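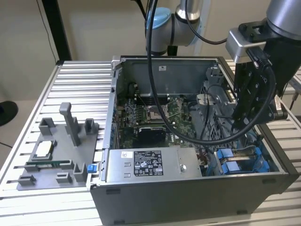

We use cookies to remember your settings. By staying on this site you agree to our cookie policy.

Review: the Duturine barebones office tower

Last updated: 2020-04-14

I have bought a lot of used desktops over the years, and most of them arrive with a bag of mystery screws and a side panel that needs a good thump before it closes. So I was ready to be grumpy about the barebones tower from Duturine, the refurb shop in Clokville. I'm not grumpy at all. I love this thing!

For $100 you get a secondhand office machine with the processor taken out and most of the rest still in place: case, motherboard, power supply, drive cage. You bring your own CPU and whatever else your build calls for. It's a great way to start if you want to learn how a computer goes together (or want a teenager in the house to learn) and you don't want the first attempt to be on something expensive.

What won me over is the drive bay. The carriers are blue plastic, and blue in this case means "go ahead and touch me." You squeeze, you pull, you slide. I swapped a drive in and out several times on the first evening just for the fun of it, which tells you what my evenings are like at the moment. If you've only worked on cheap cases where every drive hangs off fiddly little screws at a bad angle, you're in for a treat.

The socket is just as friendly. Lift the lever, open the metal frame, set the chip in, close it up again. Go slowly and keep your fingers and your sleeves off the pins. Laying the tower on its side makes all of this far easier, and there's plenty of light on the board once the panel is off.

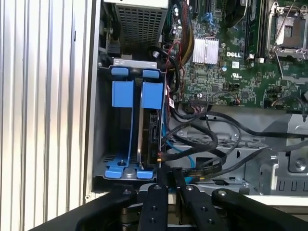

Will any processor fit?
It has to match both the socket and the board. Look up the model number of the motherboard and check the maker's list of supported chips before you order one.

Now for the grumbles, and they're small. The metal is plain dark gray office stuff and it will never win a beauty contest. Mine came with a fair bit of dust in the corners, so have a soft brush handy. The cables inside are the lengths they are, and if you like everything tucked away and tied down you'll be sighing a little. I also wish Duturine put a printed sheet in the box. There's a decent guide on their site, but I was halfway into the case before I found it.

I had the Naqvi kit on the bench too, the one that comes with everything new and shrink-wrapped. It's prettier, and the manual is lovely. But the Duturine tower feels like a real working computer, heavy and sensible, and you learn more from poking around in something that has had a job. I'd pick it again.

Shipping took 4 days and the box was packed well, with thick foam at both ends. If the price stays where it is I'll be ordering a second one in August for my workshop shelf.

Recent reviews
Endico magnetic screwdriver set
Naqvi starter PC kit, second look
Anti-static mats for small desks
Dust brushes and blowers compared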